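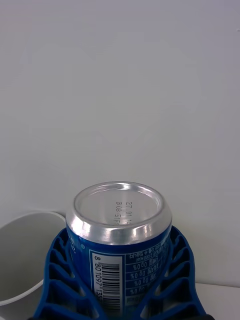
4.2 Estimating the pose of a held can

The planner needs the pose of the can in the gripper before it can choose a release motion. We do not assume that the can is held the same way each time. A can picked up from its side may end up tilted, and a can may also be held with its base facing up. The outline alone does not separate an upright can from an inverted one very well at close range, so the estimator works from both outline and surface print.

Pindusness, our perception module, handles this in two stages. The first stage fits a cylinder to the visible part of the can in the wrist image. The finger ribs are masked out using the known finger model and the measured gripper opening. The second stage classifies the visible end as lid or base and finds the direction of the printed text. It does not read the text. Early versions tried to use the barcode panel as a landmark, but the panel is often turned away from the camera or covered by a finger.

The network was trained on 1931 hand-labeled wrist images. Frames in which less than a third of the can was visible were kept, with the end label set to unknown. When the end label is unknown, the planner asks for a view from the fixed camera before it moves the arm again. This costs time, and we accept the delay.

4.3 Workspace registration

The two wrist cameras and the fixed camera are registered to a common table frame with small pieces of red and blue tape. The tape positions were measured once and stored in the scene file. At startup, each camera must match at least 2 markers of known position. The wrist cameras do this from a fixed viewing pose with the fingers open. If a match fails, the arm stays at that pose and the run does not start.

Color is used only to tell markers apart. A marker that touches the image border is dropped, as its center cannot be measured reliably. Cup positions are then found in the table frame and passed to the planner as upright cylinders with a safety margin around the rim.

Figure 4. Fixed camera view with the can on its side and neither gripper touching an object. The gray and yellow-green cups stand near the back of the table. The red marker at the lower image border is partly visible and is left out of registration.

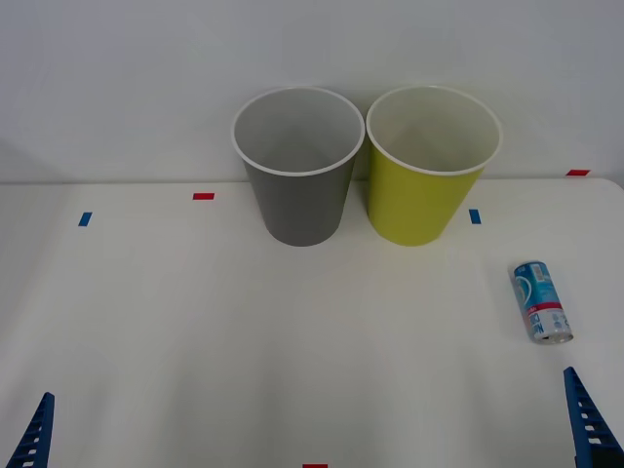
4.4 Motion planning with a carried object

Penine, the planner, treats a held can as part of the arm. Once the grasp is reported closed, the fitted cylinder is attached to the gripper link and checked against both cups, the table and the other arm. The cylinder is made slightly larger than the fit to cover error in the tilt estimate.

Paths near the cups are split into a lift, a transfer and an approach. During the transfer, the lowest point of the can must stay above the cup rims. This rule is applied to the can and not to the gripper, and the difference matters when the can hangs at an angle and its lower end leads the motion. In Figure 5, the can is above the rims and to the right of the yellow-green cup, with its lower end pointing down and to the left. A check on the gripper alone would miss that end.

The second arm is treated as a static obstacle unless it has a task of its own. Where both arms have tasks, the planner reserves space in time steps and the arm with the shorter path waits.

We replayed 996 logged planning requests with the attached cylinder turned off. The planner returned a path that crossed a cup in 13 of them. With the cylinder turned on, each of those requests produced either a clear path or a planning failure.

Figure 5. A can held at a tilt by the right arm, seen by the fixed camera.

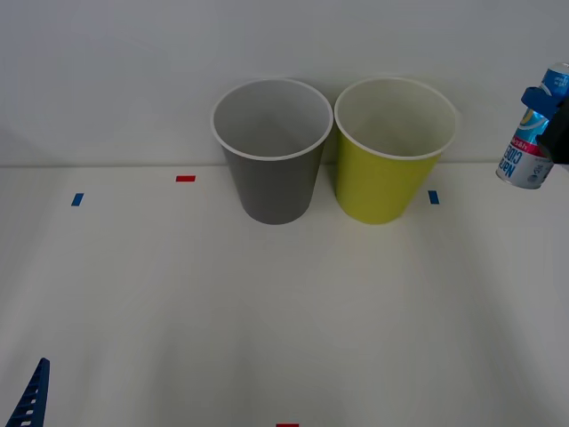 NOTSTEAD, July 6, 2023

Revision note to Section 4. The text above describes the planner after the change to the time-step reservation. The earlier version locked the whole table for one arm at a time. The startup check in 4.3 was also rewritten. It now runs separately for each wrist camera and stores the image it used, so that a poor match can be looked at later in Thân, our log viewer.

Figure 6. Wrist camera view with the fingers open. One blue and one red marker are in view.
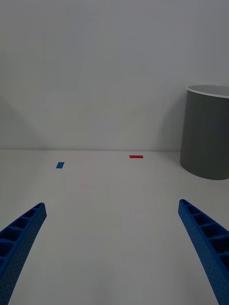 SOFTWARE AND DATA

The perception and planning modules run as separate processes and exchange messages with camera timestamps. A pose older than the last gripper command is discarded. Scene files are plain text and can be edited by hand, but the markers must be measured again if any tape is moved. The replay tool takes a scene file and a request log and does not need the robot to be connected. A release with support for handles and other parts that break the cylinder model is planned for November.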